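November, bench notes, late afternoon

Back on the indoor planting notebook after too long. The Flendadia trial is still the main thing, and I promised Bergþóra I'd write up the leaf stuff before I forget which tray was which (I have already half forgotten, sorry Bergþóra). Short version: the ones on the Idovau mix look better than the ones on the plain Burker compost, and I'm not ready to say why. Could be the drainage, could be that I fuss over the Idovau trays more and they get watered on time!

Feed was 200 ml per pot again. I tried going lower last month and got crispy edges within days, so no more of that. Running total for the season is 3,263 ml of concentrate, which sounds like a lot until you remember I spilled most of a bottle in September.

Light readings at leaf height, lamp on: 1,592 lux close to the lamp and 831 at the far end of the shelf. I took them twice and got the same both times, so I believe them. The far end is just dim. Either we rotate the pots or we put something down there that likes shade - my vote is for shade lovers, I will never remember to rotate.
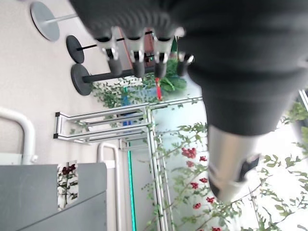 Mixed planting is where I keep changing my mind. I like small leaves and big leaves growing into each other, it fills out so much faster than one kind alone, and it looks like a real plant and less like a seed tray. The trouble is finding anything in it. The small serrated leaves close over whatever you put between them, so the little red stick and the blue thing are both half hidden in the green, and that's exactly how labels get lost around here. Taller markers next time, I think. Henriques has long ones in the catalog and they're cheap enough to try one pack.

Still to do:

- pinch out the leggy stems on the Flendadia, back row first
- wipe down the broad leaves, they collect dust like crazy
- ask Bergþóra if she still has the spare light meter, mine eats batteries
- order the long markers (and write on them in PENCIL, the pen faded last time)

Also the smell when you brush past the Idovau trays is lovely, sort of peppery - no idea which plant it's coming from. Will sniff along the row tomorrow and report back.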